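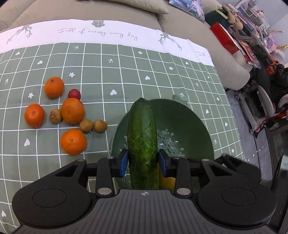
PRESS RELEASE | Product Testing

Skurkcombe publishes results of hand-held gripper comparison

Blue-padded fingers held firm produce with the fewest drops in a 2000-grasp test

ULLOLEO, March – Skurkcombe, which tests gripping tools for food handling and household robotics, has released the results of a comparison between two sets of finger pads, named Montoya and Randel. The test covered 2000 grasps of fresh produce, split evenly between the two sets.

Operators worked with hand-held grippers in ordinary living spaces as well as at the company's bench in Ulloleo. Items were picked up from a tablecloth, lifted over the rim of a plastic colander and released. The produce included cucumbers, oranges and small round fruit of several sizes. A grasp was counted as failed if the item fell, turned in the fingers by more than a quarter turn, or showed a mark on the skin when checked afterward.

The Montoya set failed on 40 grasps and the Randel set on 119. Most of the difference came from long items picked up near one end, where the weight hangs to one side and the item tends to swing. On oranges the two sets performed almost the same.

"Cucumbers gave us the most trouble," said Peter Skála, who led the test. "The skin is bumpy, the ends are narrow, and people don't all grab them at the same spot. We asked operators to pick them up the way they would at home, and we kept every attempt in the count."

Eight operators took part. Each used both sets, and the order was switched halfway through so that practice would not favor either one. Finger arms and screws were the same in both cases, and only the pads were changed. Pads were wiped clean between items and replaced when the surface showed wear.

The comparison did not cover wet produce, leafy vegetables or anything heavier than a large orange. Skála said the Randel pads were easier to remove and clean, and that users who handle mainly round fruit may still prefer them.

Skurkcombe plans to repeat the test with both pad sets mounted on a robot arm, using the same produce and the same rules for counting a failed grasp. The full results table and the operator instructions are available on request from the Skurkcombe press office in Ulloleo.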